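The Great Cable Amnesty

Every April the newsletter runs a spring cleaning column, and every April readers write in to say that by then it's too late, the closet has won. So we are starting early this year, with the drawer. You know which one. Ours in the Trovcombe office sits under the printer, and it takes two hands and a knee to close.

The rules of the amnesty are simple. Bring in any charger, cord or power strip you can't match to a living device. Put it on the sorting table. No questions will be asked, including the obvious one, about why you kept the cord from a phone you dropped in a lake. Last year we filled 12 shoeboxes and matched six items to their owners – one of whom denied everything. 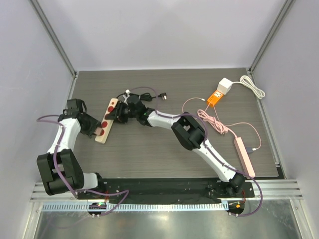 The trouble with cords is that they never look like trash. A broken chair has the decency to look broken. A black cord with a plug on the end looks like something you will need at nine o'clock on a Sunday night, and so it goes back in the drawer with its relatives, where they knot themselves together out of what I can only assume is affection. Untangle first and decide later. If you try to do both at once you will end up keeping the lot and having a headache.

Power strips deserve a column of their own, and Kulska Hardware would happily sponsor it. Most of us own one more than we admit to and use one outlet fewer than we could, thanks to chunky chargers that spread out over the neighbors. A block with two USB ports, like the pink one plugged into the red socket, can take over from a pair of those little cubes and leave the next socket free for the lamp. Put the fat ones at the end of the row. I have shared a desk for years with someone who puts them in the middle, and we are still on speaking terms, mostly.

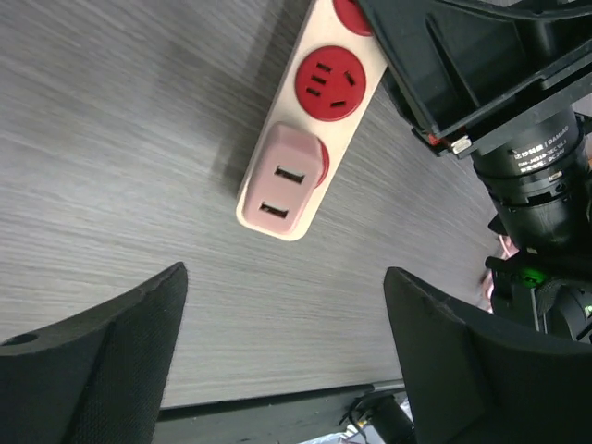

Labels come next, and here I have reformed. I used to be above labels. Then I spent 22 minutes under a desk unplugging things one by one to find the router, and I am no longer above anything. A scrap of masking tape near the plug will do, with one word on it. Color helps too, and with red sockets on a cream strip, even I can see from a standing position which ones are free. Wouters, the stationery place by the bus stop, sells tape in any shade you like and will try to sell you a machine that prints on it. Be strong.

As for what to keep, my own limit is one spare of each kind. The Trokico repair shop will take the rest off our hands, and tells us it collected roughly 300 orphaned chargers last year, which makes our shoeboxes look restrained.

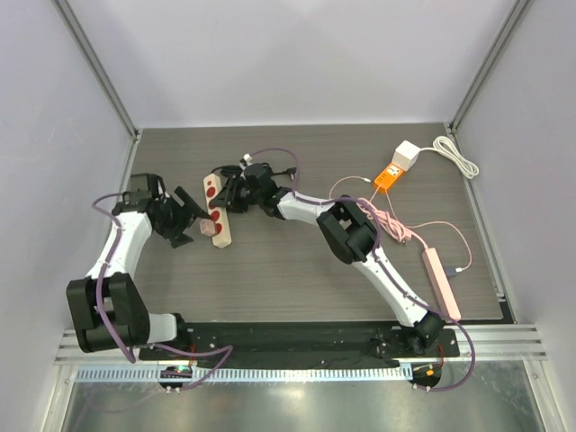 Give some thought, too, to the coiled ones. A coiled cable is a wonderful thing for about a week. After that it springs off the desk whenever you reach for your coffee, and takes the coffee along. If you like yours, keep it and give it a corner to itself. If you have merely inherited it, the sorting table awaits.

Before you bring anything in, please take the chargers out of the strips. We had a few arrive last year still fully loaded, like a Thanksgiving plate, and it slowed down the sorting. Hold the charger by its sides and pull straight. Don't yank on the cord, however satisfying it may be.
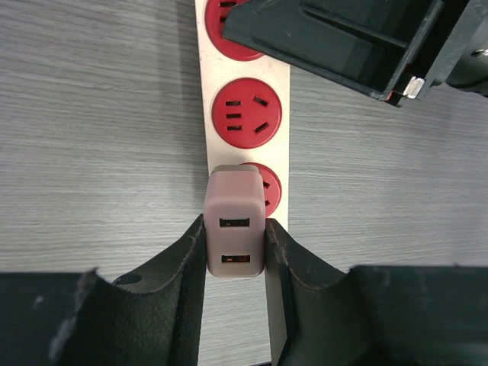 Two USB ports, one pinkish charger, and a firm hold on both sides.

The table opens on 14/02/2020 and stays up until the drawer under the printer closes with one hand. Yes, we noticed the date. If you are looking for a romantic gesture, you could do worse than finally getting rid of that box in the hall. Drop-off is at the Trovcombe front desk during office hours. Bring your own bag, and please take it home with you empty.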